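Sun 28 May, walk-through of the Mudgway house before we open the doors for the summer. I did this one with Daniyal Jatoi, who was kind enough to bring his own ladder, and I've typed it up the same evening while I can still read my handwriting. Anything marked **Fix** needs doing before the first guests in July. Anything marked **OK** can wait for the next walk-through, though please read the comments anyway, as I do go on a bit and there's sometimes something useful buried in there!

## Outside and entry

- [x] Front steps solid, no loose boards. **OK.** The second step creaks like an old ship, but Daniyal jumped on it several times and it held up beautifully.
- [ ] Handrail tight on both sides. **Fix.** The left side is lovely. The right side wobbles at the bottom post, and I'd hate for somebody's grandmother to find that out on a rainy night.
- [x] Porch light works. **OK.** New bulb in the winter, spare in the kitchen drawer.
- [x] House number readable from the road. **OK.** I walked down to the mailbox to check and had a nice chat with the people across the way, so this one took longer than it should have.

## Smoke, fire and gas

- [x] Smoke alarm, downstairs hall. **OK.** Tested, very loud, apologies to the dog.
- [ ] Smoke alarm, upstairs landing. **Fix.** It chirped at us and then gave up. New battery first, and if that doesn't cure it, a new alarm. The sticker on the back has faded away to nothing, so I can't say how old it is.
- [x] Carbon monoxide alarm near the boiler. **OK.**
- [x] Kitchen extinguisher charged and hanging where people can reach it. **OK.** Needle well in the green. I did move the broom that was leaning in front of it.
- [ ] Fire blanket by the stove. **Fix.** The hook is there and the blanket isn't. If you borrowed it for the Ivbridge cabin, no hard feelings, just send it back with the next load of sheets.

## Laundry and bedrooms

Lint is the thing I worry about most in this house. We pulled the dryer out from the wall, and the hose behind it had a fair old felt of lint in it, even though the screen in the door was clean as a whistle. People are good about the screen and forget the hose, and I include myself in that. Daniyal cleared it with a long brush and we checked the flap outside, which now swings the way it should. Please put it on the list for every walk-through from here on.

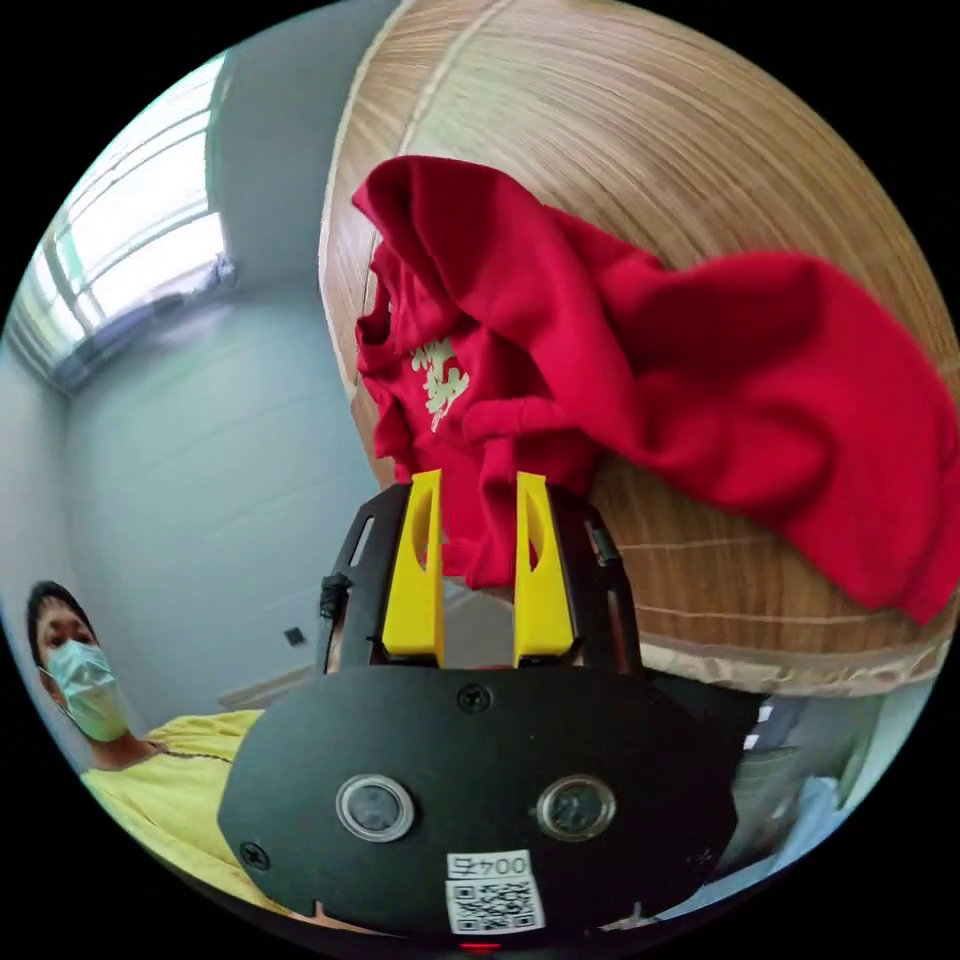
Clothes and towels should never be draped over the bedroom heaters, and I'd like us to say so more kindly than the old card on the door did. Folks come in from the lake soaked through and they want their things dry by supper, which I completely understand. Let's put a folding rack in each bedroom and a line in the welcome book, and I think most of the trouble will go away by itself.

- [x] Dryer hose clear and clamp tight. **OK** now.
- [x] Washer hoses, no bulges or drips. **OK.**
- [ ] Drying racks in the bedrooms. **Fix.** We have one rack for the whole house and it pinches fingers.
- [x] Bedroom windows open fully from the inside. **OK.** The back bedroom needed a shove, then a little candle wax on the track, and now it glides.
- [ ] Bunk ladder screws tight. **Fix.** One is stripped. Until it's replaced, please keep the top bunk out of use and take the mattress off so there's no temptation.

## Kitchen and bathrooms

- [x] Outlets near sinks trip when tested. **OK.** All of them clicked off and reset nicely.
- [ ] Cord on the Vikano kettle. **Fix.** The outer covering is split near the plug. I've put the kettle in the locked closet so it can't tempt anybody, me included.
- [x] Non-slip mat in the downstairs tub. **OK.**
- [ ] Grab bar, upstairs shower. **Fix.** Firm at the top, loose at the bottom. Please find the stud this time, dear hearts, and don't trust those plastic anchors.
- [x] First aid box. **OK.** I restocked the bandages and threw out a tube of cream that had seen better decades.
- [x] Hot water not scalding at the taps. **OK.**

## Supplies and next steps

I've set aside $500 for all of the above, and I'd be surprised if we needed the whole of it. The biggest piece will be the grab bar if we have to open up the wall. Tristano has the spare keys and is happy to let the handyman in on any weekday after lunch, only do call ahead, as he naps. Receipts go in the blue envelope by the phone, and if you finish a job, please write your initials next to it on the paper copy on the fridge so I don't go up a ladder for nothing.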